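Open day at Siltham - notes for my talk to the evening group

(Cyrill asked for 20 minutes plus questions. Read slowly. Water is on the left of the lectern, don't knock it over like last time.)

Hello everyone, and thanks for coming out in this weather. For those who don't know me, I'm the one who usually sits up the back and asks how much things cost. Tonight I'm up the front, so somebody else can ask.

Back in March I went along to the open day at Siltham, where they do the robot handling work. I'd seen the flyer at the library and I rang up expecting to be told it was for schools. It wasn't, it was for anybody, and there was morning tea. I got there at 9.40, signed in, got a sticky label with my name spelled wrong, and spent the whole day there.

PAUSE - ask who has seen a robot arm working in person. Hands up.

Right. So most of us have the car factory in our heads, haven't we? Sparks, yellow paint, a big fence. What I walked into was more like somebody's office with the good table pulled out. Grey carpet, office chairs, a white table with play food and plastic-looking crockery on it. I thought I'd gone into the creche by mistake!

The woman running our group was Anwara Thambiah, and she was very good. She'd obviously given her little speech a few times that week but she didn't rush us. She told us the project is called Falus and that the part we were seeing was all about picking things up. Just that. Getting hold of an object, keeping hold of it, putting it where it's meant to go. I wrote in my notebook "is that all??" with two question marks, and I'd like to formally withdraw both of them.

(Next slide. Wait for the projector, it's slow.)

Think about your own kitchen. You pick up a mug by its handle and an egg by its sides, and you don't give either of them a thought. You know the egg will break and the sauce bottle will squash. The robot has to get that from somewhere. Anwara had us all try it with barbecue tongs and one eye closed, using a tea towel, a lemon and a bar of soap. I was hopeless. The soap went under the radiator.

The soft things surprised me most. I'd assumed hard would be hard and soft would be easy, if you follow me. But a felt toy gives when you squeeze it, so the place you took hold of has changed shape by the time you've got it. And it can end up any old way round, and the machine still has to know what it's holding.

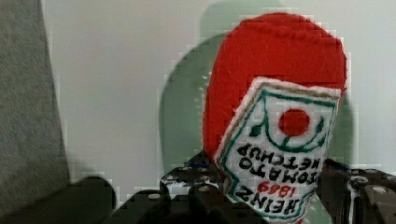
Cyrill Tanner reckoned, when I ran through this talk with him last week, that the squashing would be a help if anything, as a soft toy forgives a clumsy grip and a glass jar doesn't. I think we're both right, and I've left his point in so he can't bring it up at question time. Anwara did say that a bit of give is kind to the object. It's the knowing exactly where it's ended up that gets trickier.

Now, numbers, for those of you who like them. I do, so bear with me.

They'd done 3000 picks on the Falus table by the time of our visit, and Anwara had the tally on a whiteboard. Of those, 1733 were with the soft toys. The board also had 478 marked up as dropped or missed, over the whole lot, and I thought it was rather decent of them to put that up where visitors could read it. A bloke next to me asked whether they rubbed that one out when the funding people came. She laughed and said those were the ones they learned the most from, so no.

(Don't go off on the funding story here. Save it for questions if anybody asks.)

What's it for, then? That was my question, naturally. There are two lines of work, as I understood it. One is Toprak, and that's packing and sorting - mixed boxes where no two things are the same shape. The other is Nodar, and that's the one I pricked my ears up at, as it's about help around the home. Clearing a table, passing somebody a thing they can't reach. My mum had terrible hands in her last few years and couldn't open or lift much of anything, and I stood there thinking about her quite a bit.

SLOW DOWN HERE.

So after lunch (egg sandwiches, and a very nice slice with coconut on top) we went back in for the table session. It's the kind of mix you'd get at the end of a family tea, bowls and plates and a cup and fruit all over the place, and you can wander round and look at it from different sides as long as you keep behind the tape. I asked about the blue light on the arm and was told the colours tell the staff what state it's in. I didn't write down which was which. Sorry.

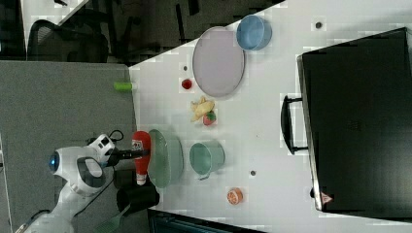 I went in thinking I'd be bored after ten minutes, and I stayed for the full 55. There's something about watching a thing being worked out that slowly. You start barracking for it! A little girl in our group was calling out "left a bit, left a bit", and before long so were the grown-ups, me included.

We were allowed to ask anything. Somebody wanted to know if it gets tired (no, but parts wear). Somebody asked if it could do the ironing, and got a big cheer, and the answer was not for a good while yet - cloth is one of the worst things going. I asked what happens if a person puts their hand in the way. Anwara said the arm is set to stop when it meets something it isn't expecting, and that the staff still keep their hands well clear and expect visitors to as well. I liked that answer. I'd have been more worried by a breezy one.

I'll be fair and tell you what I didn't like. The room was noisy, and if you wear hearing aids you'll want to stand near the front. Parking was poor. And I'd have liked more on jobs, especially with the packing side. I asked, and was told that it was a bigger conversation than they had time for, so I've written to them about it. No reply yet, but it's only been a fortnight.

(If running late, skip the next bit and go straight to the dates.)

One thing I've been doing at home since is paying attention to my own hands. Try it tomorrow at breakfast. I noticed I turn the honey jar with my fingertips before I've properly picked it up, and I steady the bread with the side of my thumb. I'm sixty-eight and had never noticed either of them.

The next open day is in September, mornings only this time, and you do need to book. I've got a sheet for names and I'll leave it by the urn. If there are enough of us we can share cars, and I'm happy to take three if nobody minds the dog blanket.

Questions now - and Cyrill, you can go second.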